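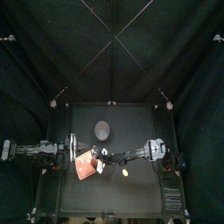 Small Props on a Black Table: Choosing and Storing a Tabletop Set
Project report by Sânziana Hodoroagă and Zamfira Enache
2020-11-13

1. Background

Our course asked each pair to put together a set of small household and play items for tabletop work, and to write down how the items were chosen and kept. The set had to fit in one storage box and had to show up clearly against black. We called ours Vavalus, after the shelf label it ended up under.

The budget was 308 lei for everything, including the box. We spent most of it in March and bought the last few pieces after the summer.

2. Choosing the items

We began with a long list and crossed off anything with loose parts or sharp corners. Dark items went next. A navy saucer that we both liked was dropped at this point - it was hard to find again once it had been put down on the black surface.

Plain shapes were kept in a first group. The red card and the gray cup belong to it, and so does the small yellow oval piece. The card is slightly worn now, with a few light marks on it, but the colour still stands out well and we decided against replacing it.

The second group was play food and things to serve it on. Zamfira wanted pieces with some surface detail, so that the set would not be made up only of flat colours.

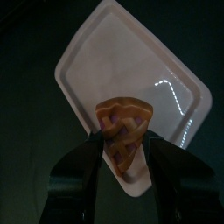

The pie slice was the best find in this group. It has a crimped crust and a lattice top with purple filling showing through the gaps, and the tan and purple are easy to tell apart. The white tray goes with it. The tray has a raised rim with a groove inside it, and its smooth surface picks up reflections, so we noted it as a glossy item in the list.

3. Storage and labels

Every item has a line in a shared spreadsheet with its colour, its group and its shelf code. The box is 3044 on the department list. We first packed the play food in with the cups, but the pieces slid underneath and were slow to get out. The tray now goes in flat at the bottom, with the food on top of it and the cups along one side.

4. What we would change

The set is short of green and has too many pale items. We would also buy a second tray with a matt finish, to compare with the glossy one. There were 53 lei left at the end, which should cover both.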